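Workshop notebook, July, back storage room

8:10 a.m.

Started on the deep end of the Dritgate room today, the part where the shelving runs into the corner and everything we couldn't decide about in the spring got pushed. I brought coffee, two rolls of masking tape and more optimism than the job deserved. The plan was to empty the low shelves, wipe them, and put back only what we'd reach for in a normal month. By lunch I had the low shelves emptied and a hallway you had to walk down sideways (sorry to everyone who tried to get to the sink).

What came out, for whoever goes looking later: the old Lurka clamps, still in their tray, minus the little orange pads. A carton of sandpaper gone wavy from the damp. Three half tins of wood filler, all rock hard. The good extension cord! It was under a folded drop cloth, and I've been borrowing one from the paint bench since winter. Also a box marked ESCOBAR JOB — KEEP, which held offcuts and one glove. I kept the offcuts. I'm not sentimental about the glove.

11:40 a.m.

Light is the real problem back there. The ceiling tube only covers the aisle, so anything past the first upright is guesswork, and I spent a silly amount of the morning patting around for things with one hand. I tried the clip lamp on the shelf edge but it slides off the lip the minute you bump the upright, and you always bump the upright. The headlamp was better, except the strap is shot and it kept sinking over my eyebrows.

I'd like a strip light along the underside of each long shelf, wired back to a single switch by the door. Divier makes a plug-in one that comes in 800 mm lengths, and two of those would do the worst bay with a bit left over at the end. If we don't want to spend on it, then at least paint the back wall white. It would help more than you'd think, and we have the paint already (it's in the hallway with everything else).

1:30 p.m.

Wiped down the bay and let it air while I ate. The corner takes forever to wipe because you're working under an overhang with your shoulder against something hard, and you can't tell a shadow from a patch of grime until the rag comes back. I went over it twice. Second rag was still gray, so I went over it again and then stopped looking at the rags.

Most of that bay is near-black from where I'd be reaching in, with one pale gray panel low on the left and a dim flat surface up at the right. I've decided to use pale surfaces as landmarks and hang the labels on them wherever I can, big letters, black marker on white tape.

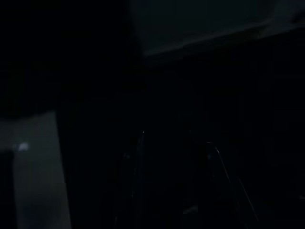 Putting it back

I cut 33 labels at the bench before I'd thought through the categories, so some of them are now wrong and stuck to the edge of the bench in a row. The sorting I ended up with is by how annoyed you'd be if you couldn't find the thing. Fasteners and tape go at the front, waist height. Clamps next to them. Finishing supplies one shelf up, and anything that drips gets a tray under it, please, I don't want to scrape varnish again this year.

The deep corner gets only big light stuff now: foam, empty totes, the rolled mats. If it takes two hands and you can recognize it by feel, it can live there. No screws, no blades, no small tins.

Still in the hallway at 4:45: the Escobar offcuts, the paint, a stack of lids that fit none of our totes, and the wavy sandpaper, which I keep trying to flatten under a board and should just throw out. I've left a strip of tape on the floor so there's room to get by.

To do

Price the Divier strips and check whether the outlet by the door can be shared with the dust extractor.
New strap for the headlamp.
Lurka pads — see if they sell them separately, otherwise cut some from the scrap cork.
Find out whose lids those are.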